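Jokelum parts list

Hi! I'm Kamala Kaimal, and this is my running list of spare game pieces and craft bits (829 rows so far, one per kind of piece). I started it in May after buying the same dice twice.

What's in it

There are 3 columns: name, color and drawer. Blank color means I couldn't decide, sorry! Over 557 rows have a drawer filled in and I'm working on the rest most evenings.

Sorting

I go by shape first and color second, then everything gets bagged. Clear bags win for me, so much easier to hunt through.

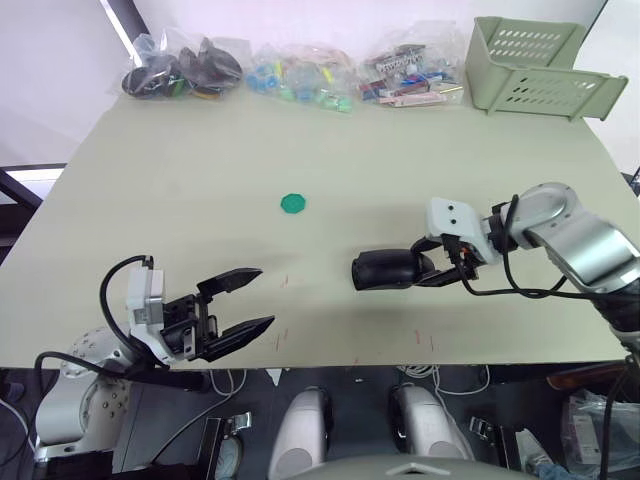

Using it

Copy it, change it, share it. If you spot a typo, send me the row number.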